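Binero simulation rig: frequently asked questions

Last updated 2 October 2023

What is the Binero rig?
One delivery robot that never leaves the computer, plus the street it drives on. We set it up to try out navigation changes before they go anywhere near the real machines, which are heavier and have to be apologised for.

How do I start it?
Log in to the Dronduris server, load the downtown map and wait for the status line to say READY. Pressing the start button again while you wait loads a second copy of the city. The server has room for one.

Do I need to calibrate the camera?
Yes, after every map update. Put the robot at spawn point 10 and check the view against the reference below. If the horizon tilts, reset the camera mount in the settings file. Do not correct it by tilting your monitor – we have had that ticket.
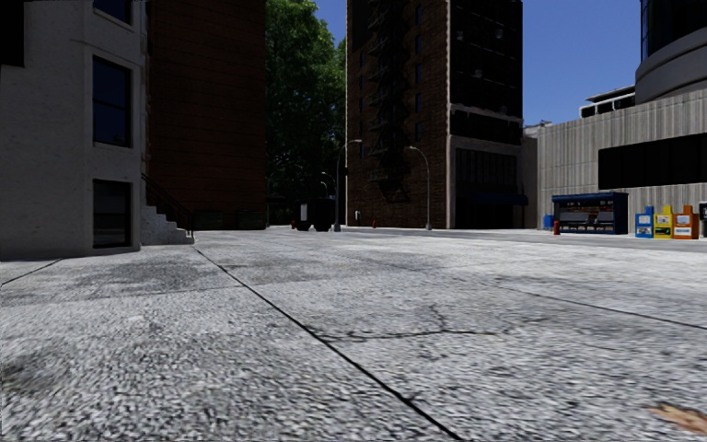 Downtown map, reference view. Pavement joints and cracks in the foreground, brick high-rise at centre.

Why does the robot stop at cracks in the pavement?
The ground filter is set too fine, so it takes dark lines for edges. Raise the threshold by 2 and run the route again. Stains can have the same effect. If it still stops, send us the log.

It refuses to go near the steps. Is that a fault?
No. It has wheels. Leave the step limit alone.

Can I delete the newspaper boxes and hydrants?
Please don't. They are there to be avoided, and a robot that has only practised on bare pavement learns very little. If you want an open space, load the Purkomero car park, which is as exciting as it sounds.

What does error 502 mean?
The renderer has lost touch with the physics engine. Stop both, start physics first, then the renderer. The other way round gives you error 530, a different number for much the same afternoon.

How often does the rig need looking after?
Clear the log folder once a week and rebuild the map cache once a month. It was last left to fill up in February, and the robot spent two nights driving on the spot.

Who do I ask about the wheel model?
The Þrastardóttir team wrote it and still look after it. Include your settings file and the spawn point number when you write to them.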